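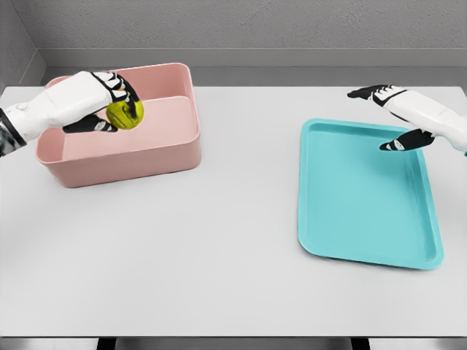 Ball over the pink bin, left hand, in the simulator.

20 February 2018

Long day on the sorting task. We have 823 good examples of the ball task now and the target is 1,000 before Yatziri Quezada will start a training run. She moved the target up last week and I did not argue, but I would have been happy with less.

The morning went to the left hand. I drive it with the gloves, and my thumb kept coming in too high, so the ball slid out before I had it over the bin. Changed the glove calibration in Dastura and started again. Better after that. My rule for today was to hold over the bin for a beat before letting go, so the log has a clean spot to cut on. Yatziri thinks the pause will teach the model to pause. She may be right. I marked those runs with their own tag so we can drop them later.

The right hand does nothing in this set, but I still have to wear the glove, and by lunch my arm was sore from keeping it up near the tray. Asked if we could lock it in place. Answer was no, they want both arms moving a little, the way they would with a real person driving.

Grotodeck crashed 3 times after lunch. Lost one batch, which I had not saved — my own fault. Restarted and turned on autosave, which should have been on since October.

The tray runs are next. Same ball, same table, but the rim is so low that a bad release rolls right off. I did a few for practice and threw them all out.

Still need to write up the tags and send the logs to Pai. Wrist hurts. Going to bed early.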